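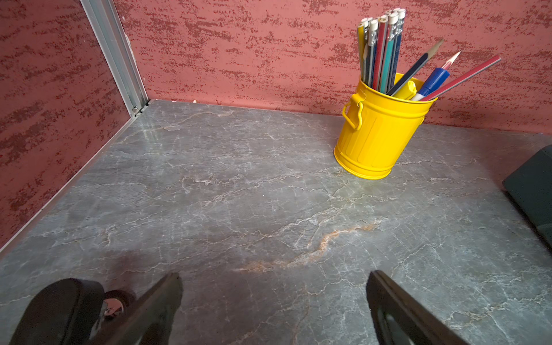 Entered by Tamsin Escobedo, Dornanbridge workshop

Filed under: Notebook / Teleoperation / Bench 3

April, morning session. Pencil holder task, remote control from the Ketetti leader arm. Start of the second block.

The purpose of this block is to record demonstrations of a single task: take one writing implement from the yellow holder, carry it to the open part of the table, and lay it down. The operator works from the wrist view only. The overhead view is recorded but is not shown on the operator's monitor. This follows the decision taken after the first block, in which operators relied on the overhead view and produced approaches that the wrist view could not account for.

Starting position. The holder stands toward the back wall, right of center, with the fingers open and pointed at the clear area of the marble. The metal corner post remains in view on the left and is a convenient reference for checking that the wrist has returned to the same heading between episodes. If the post is missing from the view at the start of an episode, the operator is to return the arm to home and begin again. The dark object at the far right is to be left where it is for the whole block, so that all episodes share the same right-hand boundary.

Contents of the holder. The upright pencils at the back are crowded together and their bodies partly overlap from this angle. The items leaning out to the right are better separated at their upper ends. For the first part of the block the operator is therefore instructed to take only leaning items, in this order of preference: the long red pencil with the blue stripe, the marker with the blue cap, the navy pencil. The upright pencils are deferred to the afternoon.

The target for the block is 200 accepted episodes. An episode is accepted when one item, and one only, has left the holder, the holder is still standing, and the item is at rest on the table with the fingers open. Episodes in which the operator pauses longer than 9 seconds are kept in the raw log but are excluded from training.

Observations from the morning.

The long red pencil is the easiest item to reach and the hardest to remove cleanly. It leans well out to the right, and a straight vertical lift drags its lower end against the inside of the holder. On 3 episodes the holder tipped and the episode was rejected. The correct motion is to draw the pencil out along its own axis, up and to the right, and to turn the wrist level only after the lower end has cleared the rim. I have demonstrated this to both operators on the leader arm and asked that it be done slowly.

The blue-capped marker should be gripped on the white barrel. When it is gripped on the cap, the barrel can stay behind in the holder, and the resulting recording teaches the wrong thing. One such episode was accepted by mistake and has since been removed from the set.

The yellow cap near the rim is difficult to tell from the holder on the operator's monitor, the two being nearly the same color. One operator closed on the rim in the belief that the cap was between the fingers. The yellow item is withdrawn from the task list until we have decided whether to replace it with one of another color. My recommendation is to keep it and to record it as a separate set.

Hand guiding was attempted for comparison. With the arm in free-drive mode, I moved the wrist through the same removal 17 times. The paths are smoother than those from the leader arm, and the wrist turn comes at a more consistent point. However, my hand and sleeve enter the wrist view in most of them. The joint data are usable. The images are not, and I have marked them accordingly in the Tirari log. For this task I propose that hand guiding be used to train operators and that remote control remain the method of record.

The delay between the leader and the follower was noticeable before the mid-morning restart and was not noticeable afterward. Episodes recorded before the restart carry the tag "lag" and should be reviewed by a second person before they are released to the Magyar training run.

Actions for the afternoon:

Return the holder to its starting position after every rejected episode, using the saved overhead still as the reference.

Begin the upright pencils with the red one, approaching from above with the fingers narrowed beforehand.

Check the left finger pad for play before the first episode. It felt loose to me during hand guiding, although the morning calibration passed.

Wipe the table between operators. There is a small white speck along the back edge near the corner.

Resume at 1:30.

T.E.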